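Zarko 456 firmware 2.7 – subject tracking drops out in servo mode

tomau
April 12, 2024
Updated the body last night. With the Flelonska 30 mm attached, eye detection locks for a second or two and then falls back to the centre point. Single AF is fine. Settings are at default apart from tracking sensitivity, set to 2.

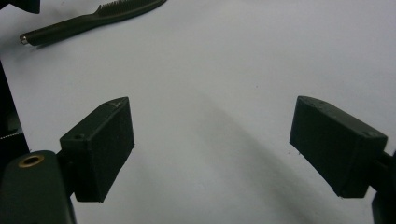 harahap_k
Same lens, same firmware, no dropout. Have you reset the AF menu since updating? The old custom values carry over and the scale was changed.

tomau
Reset twice. No difference.

greyfilter
It's the lens. The Flelonska needs its own update for continuous drive, released in July.

harahap_k
That update only covers aperture noise in video. The release notes say nothing on AF.

greyfilter
Notes are incomplete. Mine tracked badly before it and has held for over 7 shoots since.

tomau
Lens is still on the July version's predecessor. Will update tonight and post the results with sensitivity at 0 and 2.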